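Grosdale loses its bus stop, keeps its bus

August 25, 2018

The number 37 will go on serving Grosdale, the county confirmed this week, although for the time being it will have nowhere to stop.

The shelter on Tarton Road was taken down in April after a lorry reversed into it. A replacement was promised within 2 weeks. What arrived was a letter, addressed to the shelter, asking it to confirm its dimensions.

Llinos Rees, who catches the 37 to work, has been flagging it down from the verge outside the chip shop. "Most of the drivers are very good about it," she said. "One of them waves back."

The difficulty is one of paperwork. With no shelter there is officially no stop, and with no stop there is no case for a shelter. Graham Mapplebeck, who speaks for the county on transport, described this as "a sequencing matter" and said a site visit would be arranged once the site had been agreed.

A petition started by Zulmira Prata has gathered 1,032 signatures, a fair showing for a village with one shop and a pond. It was handed in last month and sent back for being on the wrong size of paper.

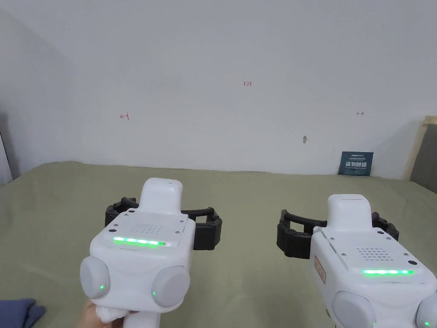

Prata has copied it out again on the right size and will deliver it in person, provided she can get into town. The parish has meanwhile offered a bench, left over from the Sampaio Gardens scheme, which the county is considering under its rules on obstructions.

Timetables for the autumn are out now. The 37 is shown calling at Grosdale 5 times a day, at a stop marked "see notice". The notice was on the shelter.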